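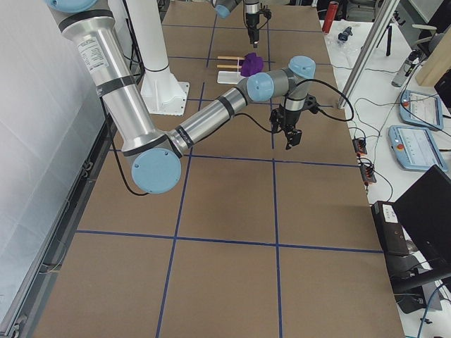 OK, hi everybody, thanks for coming out in the cold. I'm going to talk about tardigrades tonight, and mostly about what happens to them when you dry them out and then add water again. Before I get to the animals I need to talk about keeping track of them, because that was a good half of my year. You see the cardboard up there, marked off into rectangles with dark blue tape? My dishes live by the same idea. Every dish gets its own box on a grid, the box has a number, and the dish doesn't leave its box unless I write it down. I lost an entire batch in December by putting two dishes back in each other's spots, and I'm still a little sore about it.

(Pause. Ask who has heard of tardigrades. If most hands go up, skip the next bit.)

So, quick version for anyone who hasn't met one. Tardigrades are tiny animals with eight legs and a chubby little body, and people call them water bears or moss piglets. Most of them are under a millimeter long. They live in moss, in pond mud, in the gunk in your gutters. You've walked past millions of them. They need a film of water around them to move and eat, and when that water goes away, a lot of the land species pull in their legs, shrivel up into a little barrel, and more or less stop. We call that barrel a tun, which is an old word for a big cask. Add water and, if things went well on the way down, the legs come back out and off they go!

The part I got hooked on is "if things went well on the way down." Because plenty of them don't come back. Dry them too fast and they die, even the tough kinds. They seem to need some time to get ready, and my question was a pretty plain one: how much does the moss itself help with that?

(Slow down here, I always rush this.)

We collected from stone walls near Brestemville. Viera Pešek did most of the collecting with me and she is much better at it than I am -- she can look at a wall and say "that clump" and be right. Same species all the way through, as best we could tell, and Dagmar Vaněk checked the identifications under the big scope because I didn't trust my own eyes by that point. If you want to know how, it's claws. You look at the claws and the mouth parts for hours and then you dream about claws.

From those we picked out 200 animals in good shape for the small trial. Half were dried inside a pinch of their own moss, half on plain filter paper, same box, same air, same length of time. Then water on all of them and wait.

(Don't give the number yet. Let them guess. Take two guesses, tops.)

OK, so 186 came back. I was thrilled, and also kind of annoyed, because when nearly everybody survives you can't say much about which side did better. The drying was too gentle. The paper group had an easy ride and the moss group had an easy ride. Dagmar looked at my sheet and said, "Well, you've proved you can be nice to tardigrades."

So we made it harsher. Drier air, faster, and a lot more animals: 1613 over the whole second run. I picked up every single one of those with a hair-thin glass pipette and I have the neck to prove it. This is the run I'm still working through, so please don't quote me on the next part. What I'm comfortable saying is that the moss group is doing better so far, and the gap looks bigger in the fast drying than in the slow. My guess is that moss gives up its water slowly, so the animal gets its extra time even when the room air is brutal. Viera thinks some of it is crowding, that they sit tighter together in the leaves and dry slower for that reason. We go back and forth on it at lunch.

(If someone asks about space: yes, they've been sent to space, some survived, no, I didn't do it. Dried ones handle a lot more than active ones do. Keep it short or we'll be there all night.)

A thing I'd love to do next is separate those two ideas. Put single animals in moss, put clumps of them on paper, and see which group looks like which. I also want to let them stay dry longer, as the walls out there can go weeks without rain in a hot summer and my animals have had a vacation by comparison.

If you want to try this at home, you can! Take a bit of moss, soak it in a dish of rainwater overnight, squeeze it out, and look at what settles on the bottom with any cheap microscope. Tap water is hit or miss. Be patient and look for something that walks like it's wading through pudding.

(Questions. Dish of live ones is by the door, remind people not to bump the table.)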